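Texier to Consolidate Parts Distribution at Romham Warehouse

ROMHAM, Aug 27, 2020 - Texier, a supplier of replacement seals and valves for commercial dishwashers, will move all parts distribution to its Romham warehouse and close the smaller depot in Clondbridge. The transfer of stock began in April.

The Romham site will hold 3348 part numbers, including 400 that were previously stocked only at Clondbridge. Part numbers, list prices and minimum order quantities do not change. Orders received by 11 a.m. will ship the same day.
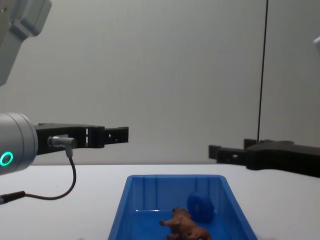
Returns should be sent to Romham with the original packing slip. Return labels printed with the Clondbridge address will be accepted until the end of the year. Accounts that order through the Mudico catalog system do not need to update their settings.

"The two sites were holding duplicate stock of the slower lines," said Florian Perrin, director of distribution at Texier. "Customers with mixed orders will now get one shipment and one invoice."

A revised parts list is available from the Texier sales office on request.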